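Dec 28, 2024

The arm work has moved to simulation for the holidays. The real one is still bolted to the bench at the Pudgate workshop, where the heating is off until the new year, and the wrist joint is waiting on a bearing anyway.

The task is the same as before: put dishes and bottles into a kitchen sink and take them out again without hitting the faucet. I had been treating the sink as a box with a hole in it. That was fine for planning and useless for contact. A dish resting against a basin wall behaves differently from one in the middle of the floor, and a box with perfectly square corners hides most of the difference.

Changes since the last post:

- Collision meshes for the basin and the ribbed drainboard are now separate. The combined mesh had 1778 faces and the solver spent most of its time on the channels, even when nothing was near them. The basin alone is down to 355.
- Physics substeps went from two to 4. Below that, a bottle set on a plate would creep sideways and eventually tip.
- The faucet is a static obstacle with a padded hull. Ainhoa Ortuño wants the lever modeled as a joint. I don't need it yet.
- Contact friction for the plate is set by hand. I have no measurement behind it.

The planner is still Flulau, unmodified apart from a timeout. Nia Kemeys rewrote the launch script so it reads object poses from a file, and that has saved more time than anything I did this month. Her branch is called `begum` and should be merged before anyone pulls main.

Stacked starts are the current problem. With a bottle standing on a plate, the planner has to lift the bottle first, and it picks a grasp from the side. The forearm then passes too close to the front rim of the sink. Of 27 stacked starts, nearly all failed on rim clearance. A top grasp on the cap clears the rim but puts the wrist closer to the spout, so the padding on the faucet hull has to shrink before it is a fair comparison.

I moved the plate toward the front wall and left the bottle upright on it, close to the drain, to get the worst case for the side grasp. 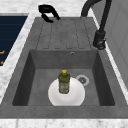
Next is the cap grasp with the hull padding cut in half, then the same starts with the plate against the back wall. If the side grasp still loses there, I will drop it from the candidate list and keep it only for bottles standing on the drainboard.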